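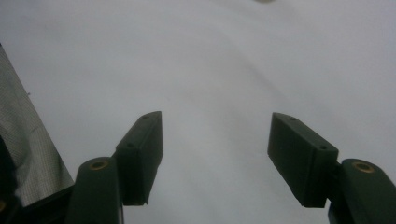
Su-bin Kang wrote in to ask how a person with no training, a full-time job and a fear of silence is supposed to lead a weeknight prayer service, and whether she could just read the whole thing from a book. Yes, Su-bin, you can! Reading from a book is a fine way to start, and plenty of us have never stopped.

How to Lead a Simple Evening Prayer

Evening prayer is one of my favorite things a small church can do. It's short, it needs no sermon, and anyone in the congregation can lead it. We've kept one going at our church in Dimimcombe through the dark end of the year, and I love it more every November.

What you need

A Bible with the readings marked
A hymnal, or one song everybody knows by heart
An order of service, one copy for each person
A candle and matches, if your building allows them

Before the day

Choose one psalm and one short reading. Psalm 4 and Psalm 141 are both lovely at night, and Psalm 121 is so well known that people will join in before you ask them to. For the reading, look for a passage of 9 verses or fewer. A bit of Philippians works beautifully, and so does the road to Emmaus if you take only the end of it (start at "Stay with us").

Read everything out loud at home, standing up. Mark the places where you run out of breath. If a name trips you, write it in the margin the way it sounds.

Ask someone else to do the reading. Two voices make a big difference in a small room, and it gives you a chance to sit down and listen for a minute.

The order

1. Welcome people in one sentence. Tell them which page to turn to.

2. Light the candle and say an opening line. Ours is "Jesus Christ is the light of the world," and the people answer, "The light no darkness can overcome."

3. Sing, or say the words of a hymn together. Unaccompanied is fine! Pitch it lower than you think you should.

4. Read the psalm by turns, you taking one verse and everyone else the next. Leave a breath at the middle of each verse.

5. Hear the reading.

6. Keep silence for 60 seconds. Use a watch the first few times, because a minute feels enormous from the front. When it gets comfortable you can stretch it to 90.

7. Pray for the church, the world, the sick, and those who have died. After each one, pause so people can add names aloud or quietly.

8. Say the Lord's Prayer. Announce "debts" or "trespasses" first if you have guests.

9. Give a closing blessing and put out the candle.

If things go wrong

You will lose your place at some point. Stop, find it, go on. If two people start naming someone at once, let them both finish. If only one other person turns up, pull two chairs together and do the service anyway. Jui-lin Wei and I once did exactly that during a storm, sang all four verses of "Abide with Me," and I still remember it as one of the best evenings we've had.

Leave the lights low for a few minutes afterward for anyone who wants to stay in their seat.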